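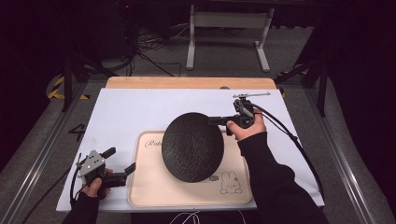
Unit 3: Table Setting and Portioning in Small Dining Rooms

Course: Basics of Food Service, Menutberg evening program
Handout for the Thursday group. Please read before class and bring a pencil.

3.1 What we mean by a cover

In food service, the word "cover" has two meanings and students mix them very often. The first meaning is the place for one guest: plate, cutlery, glass, napkin, and the mat if the house uses mats. The second meaning is one guest served. When a manager says "we did 68 covers at lunch," she speaks about guests. When she says "the cover is not straight," she speaks about the things on the table. In the exercises I will write "place" for the first meaning and "cover" for the second.

3.2 Mat or tablecloth

A tablecloth makes the room more quiet, because the cloth takes the noise of the plates. It also must be washed after each group of guests, and laundry is a cost which new owners usually forget in their first budget. A placemat is cheaper to keep. It protects the place of one guest only, so the rest of the table must look good without help.

The mat also shows the waiter where the plate belongs. Put the mat first, parallel with the edge of the table, and then the plate. Mats with a printed name or a drawing are common in family restaurants and in kindergartens. With such mats you have to decide if the print stays visible or if it may go under the plate. Both are accepted. But please decide one time and do the same on all tables in the room.

3.3 Color of the plate

Dark plates were rare in ordinary restaurants when I began to work. Now every supplier has them. They are good for pale food: rice, white fish, cauliflower, fresh cheese. Brown sauce or grilled meat is difficult to see on them, and the guest receives something that looks smaller than it is.

A textured surface needs more attention in washing. Starch and egg stay in the lines, and a quick look under a weak lamp will not find them. Pass a finger over the dry plate. If you feel a rough place where the pattern should be regular, it goes back to the sink. Scratches from metal knives are also easier to notice on dark glaze, usually as gray lines.

3.4 Portion and plate size

The eye of the guest compares the food with the plate, so the same portion on a wide plate looks poor. The kitchen should choose the plate after the portion is fixed. In practice the owner buys plates first, and then the cook puts more and more food until the plate looks full. Food cost goes up and everyone blames the supplier.

Example from the canteen Vosport. The recipe for potato salad gives 12 portions. The cook changed to bigger plates in November and kept the same recipe. From the same bowl she was now serving fewer guests, and the last ones in the line received bread and soup only. There was no mistake in the recipe. The spoon had changed its habit together with the plate.

To avoid this, use a fixed ladle or a scoop, and write its size on the recipe card. For side dishes in this course we work with 100 grams, weighed without sauce.

3.5 Order of work before opening

1. Wipe the table and let it dry completely.
2. Put all mats on all tables, before any plate.
3. Look along the row from the end of the room and correct the mats.
4. Put plates, holding them by the edge.
5. Put cutlery, then glasses, then napkins.
6. Sit down on one chair in each row and look at the place as a guest would.

Step 6 is often skipped. From a chair you see fingerprints on the glass which you can't see when standing.

3.6 Exercises

a) Take a place at your own table at home and measure the distance between the plate and the table edge. Compare with your neighbor in class.

b) The Kadaveo tea room serves pale cake on white plates and chocolate cake on black plates. Write a short opinion on this, with one change that you would make.

c) Read the chapter on portion control in the Begović workbook and bring one question in writing.

Next unit: washing, drying and storage of plates. Bring an apron.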